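Search this site
Search

The Reading Machine at Mellor

January 12, 2025
By the Stivurico short story desk

I was the one who signed for the box, so I suppose it was my fault.

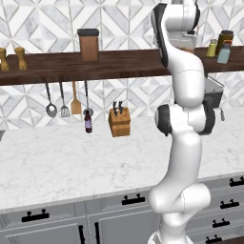 My sister said from the stairs that if it was another parcel for the library she was moving out, and was I aware there were already two in the bath? I told her this one was different. It had Niltedia printed down the side, and Niltedia (as I'd read in the leaflet, twice, on the bus) made software that could learn what a whole town liked to read without ever peeking at a single person's books.

She came down two steps to look at it. It was a grey thing the size of a toaster.

"How does it know, if it doesn't look?"

I said it was complicated. I'd been hoping she wouldn't ask.

Now, you have to understand that Mellor library was down to 500 books by then, and most of those were about canals. The council had a bit of money for something digital and I had put my hand up before anyone said what it was, the same way I ended up running the raffle. So on the first morning I carried the toaster in under my coat, plugged it in behind the returns trolley and waited for it to be clever.

It hummed. A little green light came on. By lunch it had printed one slip of paper, and the slip said BURURA.

I looked it up. It was a novel, long out of print, about a girl who keeps a lighthouse on a lake. Not one person in Mellor had ever borrowed it, because we'd never had it! I rang Niltedia and a very nice recorded voice told me I was number 12 in the queue, and then I was number 12 for so long that I made a cup of tea, drank it and hung up.

Next day, BURURA again. And the day after. I tried turning it off and on, I tried a different socket, I even tried shouting, which got me a look from the knitting group. Eight days of it, eight slips, all lined up on my desk under the stapler.

In the end I found a copy from a shop by the sea that wanted more for the postage than the book. It came in July, wrapped in a page of crossword somebody had nearly finished. I meant to put it straight on the shelf, I really did, but it was raining and there was no one in, so I sat down on the children's beanbag and read roughly 100 pages before I noticed it was time to lock up.

I took it home. I read it on the stairs with my shoes on. There was a bit near the middle where the girl writes down every boat that goes by, only she never writes who was in it, just which way it was heading and whether the lamp was lit, and I had to put the book down for a minute and look at the wall.

"Is that from your toaster?" my sister said.

I said it was.

She held out her hand for it, and I told her she could have it when I'd finished, and she said she'd be reading it over my shoulder then, and sat down on the step above me.

When I got in the next morning there was a new slip waiting. It said CANALS, and underneath, in smaller letters, VOLUME TWO.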